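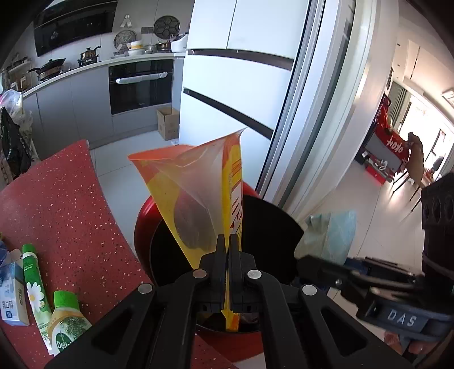
OK so, quick show of hands — who here stayed to the end of a game they were losing by eight? Keep them up. You're my people.

I'm Dwayne, I write the Washolm recaps, and I've done it long enough that my kids think "doubleheader" is a swear word. (Wait for laugh. If no laugh, keep going!)

Start with the Grikmont game, last November, fall league. Cold, 40 people in the stands, and Carbone on the mound with nothing left in his arm. I had my recap half written by the fifth. It was mean, too.
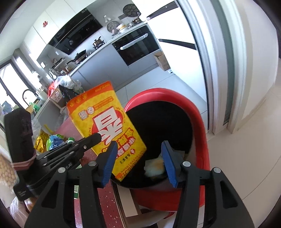

Then Hüsnü Güler comes up with two outs in the ninth. He's hitting under .200, he's been benched twice that month, and he fouls off nine pitches. Nine! Slow down on this part, do the hands. Then he dumps one over second base and two runs score, and I'm deleting paragraphs like crazy.

Point to make: write the recap after the game. Sounds dumb, I still mess it up.

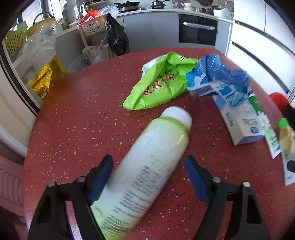 Next, numbers. My usual post gets around 400 readers. That one got 4,000 — mostly folks in Orura, where Güler grew up, and his aunt left six comments. Read the one about his swing out loud.

Skip the scorekeeping bit if we're running long. Take questions, then remind them the sign-up sheet for spring recaps is by the door.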